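Jul 25, 2024 - propagation shed, Elstead

Compost trial, peat-free mixes. Notes from this morning plus things left over from last week.

Potted on the last of the salvias before it got too warm. Mix A is the bark and wood fiber, mix B is the same with green compost added, mix C is B with extra grit. All in the same size pots, same bench, labels on the north side. Gert wants the labels in pencil from now on. The marker ones from the spring sowing have faded and two rows of thyme can't be told apart.

Total plants in the trial is now 483. I had 14 more on the sheet but those were the rooted cuttings Oratile took over to Tristberg, so they come off the count.

Mix A is drying out on top well before it dries lower down. Lifted a dozen pots and they were heavy even though the surface looked like dust. We have been watering by eye and I think we have been drowning A. Going to water by weight for the next two weeks and see if the yellowing stops.

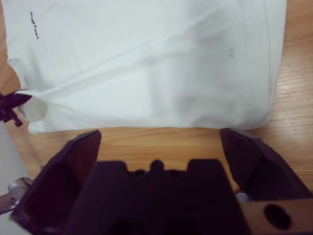 Mix B is the best so far for the salvias and the worst for the lavender. The lavender roots are short and brown at the tips. Annatjie thinks it is salts in the green compost and she may be right, the last delivery smelled sharper than the one before. Need to run the conductivity meter on both batches. Meter needs a new battery first.

Mix C nothing to report. Growth a bit behind B, color good.

Feeding

No bone meal or blood and fish in any of this, as agreed with Roos at the start. Comfrey feed at the usual strength for half of each block, seaweed for the other half. The comfrey barrel is down to the last third. Cut the patch behind the shed again and refilled the sack. Should be ready to draw off in three weeks if it stays warm.

The seaweed half of block A looks darker green than the comfrey half, but that end of the bench also gets shade after lunch. Swap the trays end for end on the next watering and look again. I should have done this from the start.

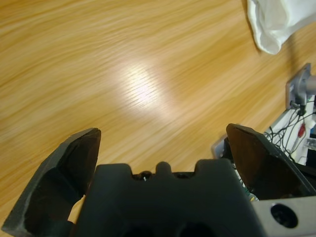

Pests

Fungus gnats in A and B, hardly any in C. I put that down to the grit. Yellow cards changed. Counted 31 on the card nearest the door, which is the worst one. Lwazi suggests letting the surface dry right out and topping with a thin layer of grit on A only. Will try it on one tray before doing the lot.

Vine weevil - tipped out six of the heucheras and found no grubs. Nematodes are on order for September anyway, and they have to go on while the compost is still warm enough, so don't let them sit in the fridge like last year.

Slugs got into the lower shelf and took the tops off one row of verbena. Those plants stay in the trial but I have marked them on the sheet.

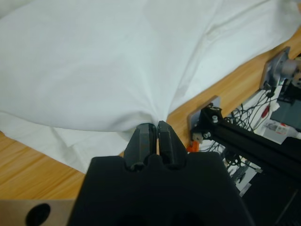 To do

Battery for the meter.

Weigh ten pots of each mix, dry and fully watered, and write the numbers on the board by the sink.

Ask Ahonen whether the wood fiber is the same grade as the spring batch. It looks finer to me and it packs down more when wet.

Swap the trays.

Send Grendevville the early figures. Roos says they only want plant height and losses at this stage, no photos.

Gert to fix the drip on the end tap. The corner pots in block C have been getting extra water from it and I have left them out of the averages until it is done.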